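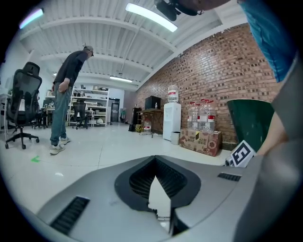 Monday, July 26, 2021

Relighting the shop office, part two

The first part covered the electrical survey and ended with the old ballasts in a box by the door. Since then the lamps have been replaced, the desks have moved twice, and I have a set of light readings I am willing to stand behind. Most of this post is those readings and what I did about them. The rest is furniture.

Some background for anyone who skipped part one. The office is a long room with a white corrugated ceiling and exposed white beams. One side is a red brick wall. The light comes from long fluorescent fixtures hung on the ceiling, and the previous tenant had them positioned for pallet racking. When the racking went out and desks came in, the fixtures stayed where they were. The result was good light on the walkway and poor light on the work.

Lamps

I kept fluorescent. The fixtures are sound, the new electronic ballasts were already paid for, and a full change to LED would have meant new cable runs along the beams. Nhi Phan, who shares the room with me and does the assembly drawings, argued for LED on flicker grounds. With the old magnetic ballasts she had a point. The electronic ones run at a high enough frequency that neither of us can see it, and the buzz is gone too.

The bigger mistake was color. The first box of tubes I bought was a mix, which I found out after fitting them. Two of them were visibly bluer than the rest, and on a white ceiling the difference shows from anywhere in the room. Those went back to Udell and the replacements match. Check the code printed on the end of each tube before you climb the ladder.

Readings

I used a borrowed light meter, held flat at desk height, after dark, with the lamps on for 15 minutes beforehand. Fluorescent tubes need the warm-up or the first numbers come out low. I took each point twice and discarded any pair that disagreed badly, then retook it.

The desk run came up 39 percent over the February survey with no change in the number of fixtures. I put most of that down to the new tubes. Some of it is dirt: the reflectors had years of grinding dust on them, and I washed them with dish soap and warm water while they were down. If you have old fixtures and no budget, wash them first and measure again before you order anything.

The brick side is still the weak one. Red brick absorbs a lot of what hits it, while the painted surfaces throw most of it back. I was asked in the comments last time why I don't paint the brick. The landlord won't allow it, and I would rather not in any case. Old brick that has been sealed on the inside tends to push its moisture out somewhere less convenient. I have settled for keeping the desk work off that side and using it for storage.

Desks and chairs

The work desks now stand in a row with the length of the desks parallel to the tubes. With the lamps directly overhead, a glossy monitor reflects them. Shifting the row sideways moved the reflection off the screen and onto the keyboard, where it does no harm. The test for this is quick. Lay a small mirror flat on the desk, sit down as you normally would, and look at it. If you can see a tube in the mirror, you will get glare off paper at that spot.

The chairs are black mesh on five-star bases with casters. I bought them from an office clearance at Gristisden and they needed work. The casters were packed with carpet fiber, which winds around the axle and locks the wheel. Each caster pulls straight out of the base if you lever it evenly with a flat pry bar. Cut the fiber with a seam ripper, pull it out with tweezers, and push the caster back until it clicks. Don't oil the axle. Oil collects grit and you will be doing the same job again by fall.

One gas lift was failing and would sink over the course of a morning. I replaced the cylinder. The old one came out with a pipe wrench and two days of penetrating oil at the taper, and a fair amount of hammering that I did outside.

Shelving

The white metal shelving went against the back, where it takes the boxes and equipment that used to live on the floor. It is bolted to the wall at the top. The maker's plate was missing, so I had no load rating to go by, and I have kept the heavy items on the bottom shelf and put nothing above eye level that I couldn't lift down one-handed.

Bins are Teratex, the shallow ones. They fit the shelf depth with the lids on, provided the handles face sideways. Labels are printed and go on the short end. I tried handwritten labels for a while and could not read my own sevens.

Floor

The floor is white tile under a fresh glossy coat, and that did more for the light than I expected. I didn't take a proper before-and-after reading, so I can't give a figure. The undersides of the desks are noticeably easier to work under. It shows every scuff. Black caster wheels leave marks that come off with a melamine sponge, and I now do this on Fridays.

Cost

The whole job has come to almost 3,000 dollars, counting tubes, ballasts, the gas cylinder, bins and the floor coating, and leaving out my own hours. The floor was the largest single item. The chairs were 56 dollars each.

Still open

The fixture nearest the rear wall hangs from one beam too far back and mostly lights the shelving. Moving it means a new hanger and a longer flex. Nhi wants it over her drawing area and I want it left alone until the cabling is sorted out.

The brick side needs task lighting if it is ever going to be used for anything other than storage. I have a pair of Khổng clamp lamps on order and will mount one to see how far the light spreads before fitting the second. Readings to follow when they arrive.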